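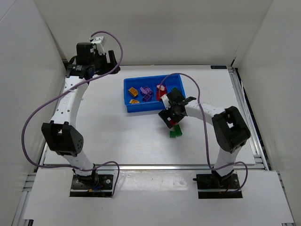 Edivness Makers' Club, Workshop Team

Minutes of the workshop meeting, January 4, 2025

The meeting opened in the small workshop at Flivport. The minutes of the December meeting were read and accepted with one correction: the cost of the new shelves was 343 pounds.

1. The white work enclosure

The members looked at the enclosure together before they sat down. It was agreed that the plain white walls should stay plain. One member had proposed to put paper notices and a small shelf on the back wall. After some discussion the proposal was withdrawn. Notices will go on the board next to the door.

The flat white tabletop must be wiped at the end of each session with a soft cloth and mild soap. No rough sponges are to be used. It was asked whether the side walls need the same treatment. The meeting decided that once in two weeks is enough for the walls, and the same for the white panel at the front.

The aluminium rails along the front and the right side were discussed. Dust collects in such rails and a cloth does not reach it well. A narrow brush will be bought. Members are also asked not to lay screws or pencils on the rails, as this was already requested in December.

The small dark label at the back, near the right corner, is to be left in its place. If a member finds that a label is coming loose, please write it in the workshop book and do not use glue.

2. Cables

A long discussion. Some members would like all cables to be tied as close as possible. Others said that a cable needs a wide loop where a part has to move, like the purple one on the left side, and that a tight tie can damage it. It was agreed that loose loops stay and that only cables lying on the floor will be tied. Fabric ties are preferred to plastic ones. A packet of 25 will be ordered from Hughes together with the brush.

3. Storage

The boxes under the window are too full. Every member is asked to take home private things before the next meeting. What remains will be put in one box with the word "Unclaimed". The key of the tall cupboard was missing for several days and is now again on its hook.

4. Budget

For cleaning and small repairs there are 300 pounds until the summer. The brush and the ties will be paid from this sum. A second lamp for the workshop was suggested. The meeting would like to see two prices before it decides, one of them from Clurilach.

5. Other matters

The heating makes noise in the evening. The landlord has been informed by letter and an answer is awaited.

The next meeting will be held in the same room. Members who cannot come are asked to send their points in writing before.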